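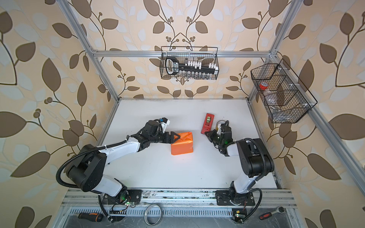
Vernside Orienteering Club, Social and Prize Group

December means wrapping. The club has 279 members this year, and the winter party comes with a prize draw, so there are 24 boxes to get into paper before then. I said yes to doing it again back in the fall, when it seemed a long way off.

I have wrapped 11 so far if I leave out the orange one, which I keep changing my mind about. More on that below.

The prizes are the usual mix. Headlamps, wool socks, a couple of thermos bottles, a compass, gift cards from Prosport that weigh nothing and look like nothing unless you put them in a box with something else. Last year I put the gift cards in envelopes and people left them on the draw table until the end of the night. Boxes get picked first, and big boxes get picked before small ones. Bjarke Bjarnason picked the biggest box two years running and got a doormat both times.

So everything goes in a box now. I save them all year in the closet under the stairs. Shoe boxes are good. Cereal boxes are not, they bow in on top once the paper is pulled tight. Some of the sturdier ones do this too if there is nothing under the lid. You fold the ends in, it looks fine, you come back and the top has sunk a little. Crumpled newspaper fixes most of it, if you think of it before the paper goes on. I usually think of it after.

For paper I went with plain colors. I had two rolls of a snowflake print left over and used those up first, and then bought solid orange, a dark green and a red. The rolls are 30 inches wide, enough for a shoe box with the long side across the roll. I like plain paper because I don't have to match a pattern at the seam. The trouble is that plain paper shows every crease, and a shiny one shows them twice. If you fold orange paper in the wrong place and then fold it again in the right place, you will be looking at both folds.

My way of doing the ends is the one my aunt Tove Þorgeirsson taught me. Push the two sides in first, crease them with a fingernail, bring the top flap down, then bring the bottom flap up over it. She put one piece of tape on each end and one along the back. I use more than that. She also cut her paper with a kitchen knife along a fold, and I have never managed it without a ragged edge, so I use scissors.

Now tape. Clear tape is what I reach for first, and the red dispenser is a good one. It stands upright by itself. The flat kind I had before needed one hand to hold it down and one to pull, and that left no hands for the paper. I went through three of those cheap plastic ones before giving up on them. A small roll doesn't last long at this rate, though, and I would buy the refills in a bigger pack if I could find any that fit.

The other tape is green masking tape. I started using it for the edges and I think I prefer it. It tears by hand, and it comes back up if the first try is crooked. On the snowflake paper it looked like a mistake. Against orange it is fairly bright, and if you like that sort of thing it could pass for ribbon from across the hall. It does not stick as well to glossy paper as it does to the plain brown kind, so press it down along the whole length and leave it alone for a while.

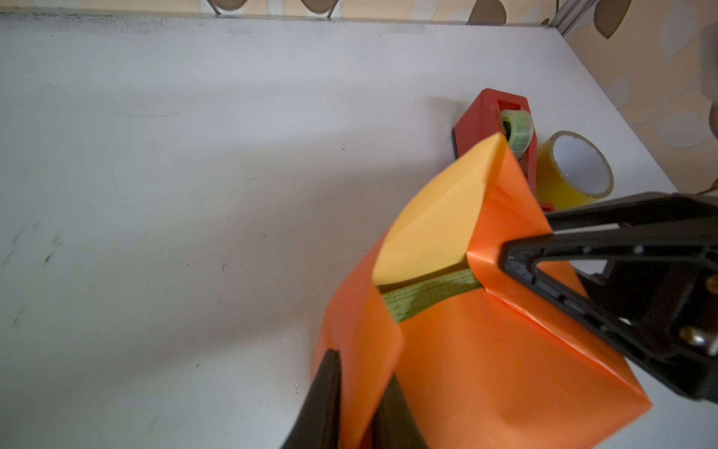

Green masking tape on the orange box, along the edge of the top.

Back to the orange one, then. The top has a slightly sunken look and it is paler than the sides. I have gone back and forth on whether to cover that with a ribbon or a big label. A ribbon would sit in the dip. A label would sit over it, but then the label has to be stiff. At the moment I am leaning toward a card cut from one of last year's start lists, map side up, held on with more of the green tape. I tried that on one of the socks boxes and it looked good.

The creases bother me less than they did. By the time the box has been carried to the hall in a crate with the others, they will all have creases.

Labels need numbers this time. Last year we wrote the prize number on a sticky note and the notes fell off in the car, and we had to match boxes to the list by shaking them. Marker straight on the bottom of the box is the plan. I have also written the numbers on the list as I go, next to the color of the paper, so that if a number rubs off there is a second way to find it.

Some supplies, for whoever does this next year. The paper came from Stuvitz, solid colors, on the lower shelf behind the gift bags. Eyvindsson has better ribbon but it costs too much for 24 boxes, so I bought one spool and am saving it for the main prize. String from the junk drawer is fine for the rest. Count on one small roll of clear tape for every five or six boxes. Everything together should stay under the 120 dollars we were given, with a bit left for coffee filters, and we are always out of those at the party.

If you have a prize to hand in, it can still come to me up to the middle of the month. Please don't wrap it yourself unless you also tell me what is in it. We had a nice blue parcel last year that went out as a headlamp and was a jar of pickled herring.

I still have to do the thermos bottles. Round things I leave until the very end. A box would be the easy answer but they are too tall for anything in the closet, so they will probably be rolled up in the green and twisted at both ends like candy. If someone has a long narrow box, the kind a lamp comes in, bring it to training and I will take two.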